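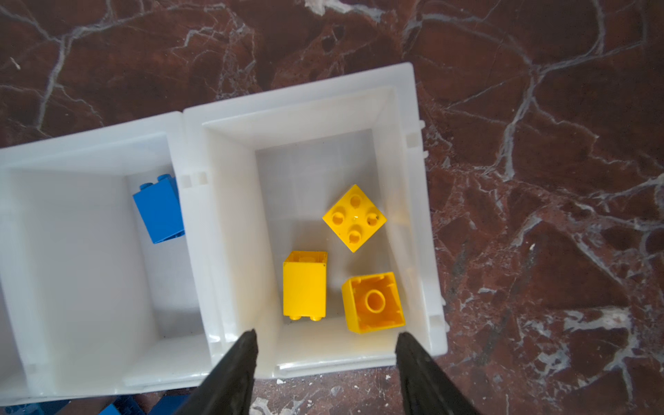 Bandeja con ladrillos amarillos y uno azul en compartimentos contiguos.

Clasificación por color en bandeja compartimentada

El boletín de Ludoteca Ostero dedica esta entrega al almacenamiento de ladrillos de construcción de formato grande, los de 2x2 con cuatro tetones. El criterio adoptado es el color, con un compartimento por tono: rojo a la izquierda, azul en el centro y amarillo a la derecha. El orden se mantiene fijo en todas las bandejas de la sala Ayala.

La orientación de las piezas dentro del compartimento es indiferente. Un ladrillo puede quedar con los tetones hacia arriba, de lado o invertido, con el tubo central a la vista, y el color se reconoce igual. Alinear las piezas solo compensa cuando se guardan encajadas en columnas.

El fondo claro facilita la comprobación visual, sobre todo con el azul, que en las cajas opacas oscuras del lote Keris se confundía con el verde. Las paredes divisorias deben superar la altura de una pieza tumbada; de lo contrario, los ladrillos pasan de un lado a otro al trasladar la bandeja.

Para la recogida se vacía primero la superficie de trabajo por colores completos. Las piezas se depositan desde poca altura. Si se dejan caer, rebotan en el borde y acaban con frecuencia en el compartimento vecino.
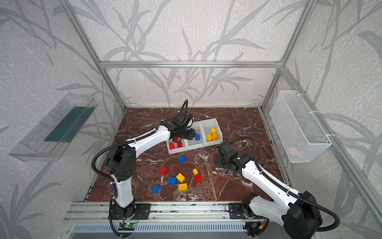

Mantenimiento de bandejas y piezas

Lavado con agua templada y jabón neutro cada 20 usos. Secado boca abajo, sin fuentes de calor. Los ladrillos invertidos retienen agua entre los nervios interiores y conviene sacudirlos antes de guardarlos.

El inventario de julio recoge 700 ladrillos, de los cuales 300 son amarillos, y 26 bandejas en servicio. Las peticiones de reposición se tramitan por el formulario Ellmont, indicando color y formato.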